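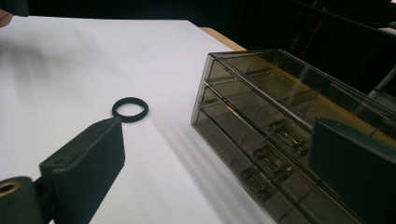 Opened by Natanael Rocha | February 24, 2026 | Component: perception / grasp proposals | Status: Fix in review

Summary
Grokard returns grasp candidates inside closed drawers when the drawer body is transparent. Fuses behind tinted plastic are segmented as free objects, and the planner accepts them. The rubber ring on the open table gets a lower score than a fuse it has no path to.

Setup
Small-parts sorting task, Prelomska bench. White work surface, smoky three-drawer container, glass cartridge fuses in the middle and bottom drawers, one black O-shaped ring outside. Frames come from the hand-held gripper and are replayed offline through Grokard. The planner is Paewai, default config.

Expected
Ring proposed first. Fuses listed as "contained", with a drawer-open action as the precondition.

Observed
All three fuses proposed as direct top grasps. Ring ranked fourth. Paewai plans an approach that ends in the drawer wall. Collision check passes.

Log excerpt
[grasp] class=fuse state=free score=0.91
[grasp] class=ring state=free score=0.58
[plan] target=fuse collision=none
[plan] accepted

Update 1
Replayed the full set, 3,592 frames. Wrong "free" state on a contained fuse in 19 of the first 100 frames where the container is in view. Did not label further by hand. The error does not follow the metal end caps; masking them changes the score and leaves the state as it was.

Update 2
Depth is the cause of the passing collision check. The tinted side panel gives few valid returns, and the voxel filter drops what is left as noise. The occupancy map then has a hole where the container should be. Lowering the filter threshold brings back part of the top rim and one vertical edge. It also brings back speckle over the table, so I reverted it.

Update 3
Checked whether the gripper mask was involved. The right finger overlaps the front of the container in this view, and the mask is dilated before fusion. Turned dilation off. Same three candidates, same order. Mask ruled out.

Update 4
Shadow on the white surface beside the container is segmented as a thin object in some frames. Separate problem, low score, never selected. Not tracked here.

Workaround
Set containment_prior=strict in the Grokard config. Any candidate inside the RGB outline of a known container class is held until the drawer state is confirmed open. Requires the container detector to be running. Do not use with open trays; it will block every part in them.

Fix
Branch adds the container outline to the occupancy map as a solid hull before the collision check, independent of depth. With the branch applied, the ring ranks first and Paewai rejects direct approaches to the fuses. Drawer-open is still not generated as a precondition. That part needs a change on the Paewai side.

Open items
- Hull is too large when the container is seen at an angle. Parts close to the side panel may become unreachable.
- Regression replay on the Kurkthorpe set not started.
- Default for containment_prior stays "off" until the replay is finished.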